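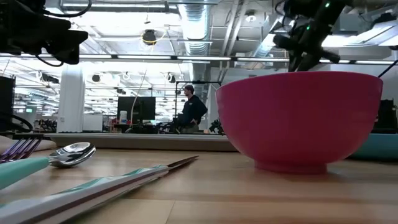
Rallska Lab > Papers > Table setting > Section 5

Search this site Go

5.2 The fault we kept missing

I'll own up to this one. We ran 696 place-setting trials in June, and 40 of them ended with the arm giving up its hold on an item early. I blamed the gripper pads. Siamak Mohammadi blamed my code, and he was closer. 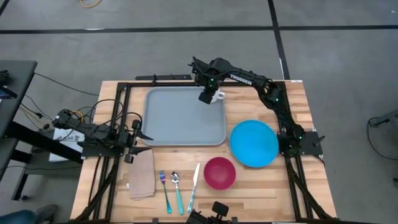 Photo: S. Mohammadi / Rallska Lab

Figure 2. Right arm holding the small white cup over the corner of the grey tray, with the left arm folded low.

The cup was our worst item by far. Our grasp checker, Jorkov, reads finger width and calls a grasp lost when the width drifts past 2 mm. A cup held near its handle can settle a little in the fingers, so the checker would panic and tell the gripper to open — exactly the wrong thing to do over a table full of dishes. The bowl hardly ever set it off.

What bothers me more is the safety side. The stop signal and the open command shared one queue, and in the worst case the stop sat there for 117 ms behind an open. We've since split them, and a lost grasp now means hold still and wait for a person. I haven't rerun the full set yet, so please don't read the fix as proven.

Last updated: 2022-08-06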